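Terciopelo de tapicería Jidine 29
Fabricante: Telalar
Categoría: Tejidos para mueble / Terciopelos de pelo cortado
Referencia base: JD-29

Descripción general

Jidine 29 es un terciopelo de pelo cortado para tapizado de asientos, respaldos y cabeceros de uso doméstico y de uso público moderado. El pelo es de poliéster y la base, de poliéster y algodón. Se suministra en pieza entera o a corte, con el revés sin recubrir o con la variante de revés estabilizado (sufijo R), recomendada para trabajos de capitoné profundo.

La gama se tiñe en pieza. Entre partidas de tinte distintas puede haber variaciones de tono perceptibles a la luz del día, por lo que todo el tejido de un mismo mueble debe pedirse en una sola entrega. Telalar no admite reclamaciones por diferencia de tono entre pedidos separados.

Características técnicas

Composición del pelo: 100 % poliéster
Composición de la base: poliéster y algodón
Ancho útil: 140 cm
Peso: 380 g/m²
Altura de pelo: 2 mm
Dirección del pelo: descendente, marcada en el orillo con flecha
Colores en carta: 29
Metraje por pieza completa: 40 m
Pedido mínimo a corte: 1 m, en incrementos de 0,5 m

Dirección del pelo y corte

Todas las piezas del patrón se cortan en el mismo sentido. En respaldos y frentes, el pelo debe bajar hacia el suelo; en asientos, hacia el borde delantero. Si se gira una pieza, la diferencia de reflexión entre paños contiguos se aprecia como un cambio de color y no se corrige con vapor ni con cepillado.

El marcado se hace por el revés, con jaboncillo o tiza. No se recomiendan los rotuladores de tinta evanescente: en los tonos claros de la carta pueden reaparecer con el calor de la plancha. Para el corte de varias capas, colocar siempre revés contra revés y comprobar que las flechas del orillo coinciden. Cara contra cara, los pelos se enganchan y las capas se desplazan.
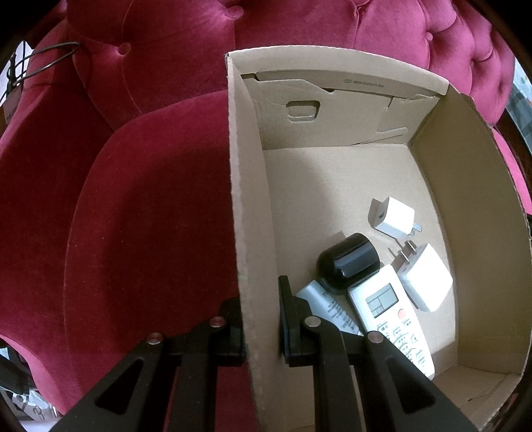
En respaldos con botones conviene calcular la holgura antes de cortar. Para un hundimiento de 4 cm en retícula de rombos, el taller de Telalar trabaja con un suplemento de 5 cm por intervalo en horizontal y 6 cm en vertical, medidos sobre la espuma ya montada. Son valores de partida; la densidad de la espuma y el grosor de la guata obligan a hacer una prueba con al menos cuatro botones.

Los pliegues se orientan con la boca hacia abajo para que no retengan polvo. El botón se forra con el mismo tejido, rebajando el pelo en el perímetro del disco si la prensa no cierra. Hilo de fijación: poliamida encerada, doble, con nudo corredizo y grapa de seguridad en el bastidor.

Vivos y costuras

El vivo se corta al bies, en tiras de 4 cm para cordón de 5 mm. En curvas cerradas se practican piquetes cada 1 cm en la pestaña, sin llegar a la costura. Longitud de puntada recomendada: 4 mm. Aguja del 100 o del 110, punta redonda. El prensatelas debe trabajar con presión reducida; una presión excesiva deja una línea aplastada a ambos lados de la costura.

Hilo compatible: Dromico 40, poliéster de filamento continuo, disponible en los mismos 29 tonos de la carta. Se sirve en conos de 1488 m.

Consumo orientativo

Butaca con respaldo liso: 4,5 m
Butaca con respaldo capitoné: 6 m
Sofá de dos plazas, respaldo capitoné: 11 m
Sofá de tres plazas, respaldo capitoné: 14 m
Cabecero de 160 cm, capitoné: 3,5 m

Valores para ancho de 140 cm, sin faldón ni cojines sueltos. Añadir un 10 % en modelos con brazo enrollado.

Mantenimiento

Aspirado con boquilla de cepillo blando, a potencia baja y siguiendo el pelo. La pelusa superficial es más visible en los tonos oscuros y se retira con rodillo adhesivo o cepillo de goma. Los líquidos se absorben con paño blanco, sin frotar. Para marcas de aplastamiento, vapor a 20 cm de distancia y cepillado en frío. No usar lejía ni disolventes clorados. No lavar a máquina. Las fundas desmontables pueden limpiarse en seco (P).

Formatos y precios

JD-29, a corte: 31,00 € por metro
JD-29, pieza completa: 1116,00 €
JD-29R, revés estabilizado, a corte: 36,50 € por metro
Lote de 6 m para butaca capitoné, JD-29: 186,00 €
Bolsa de 200 botones forrables, 22 mm: consultar

IVA no incluido. El tejido se envía enrollado en tubo; no se sirve doblado, ni siquiera en cortes de 1 m.

Muestras y asistencia

El muestrario completo se presta a talleres con ficha de cliente abierta y se devuelve a portes debidos. Las muestras sueltas, de 10 × 15 cm, se envían sin cargo hasta un máximo de cinco por solicitud. Las consultas sobre patronaje y cálculo de capitoné las atiende Yolanda Baptiste, oficina técnica, de 8:30 a 14:00. Indicar siempre la referencia, el espesor de la espuma y la profundidad de botón prevista.

Distribución en Portugal: Meireles. En agosto no se realizan cortes; los pedidos recibidos en ese periodo se expiden en septiembre por orden de entrada.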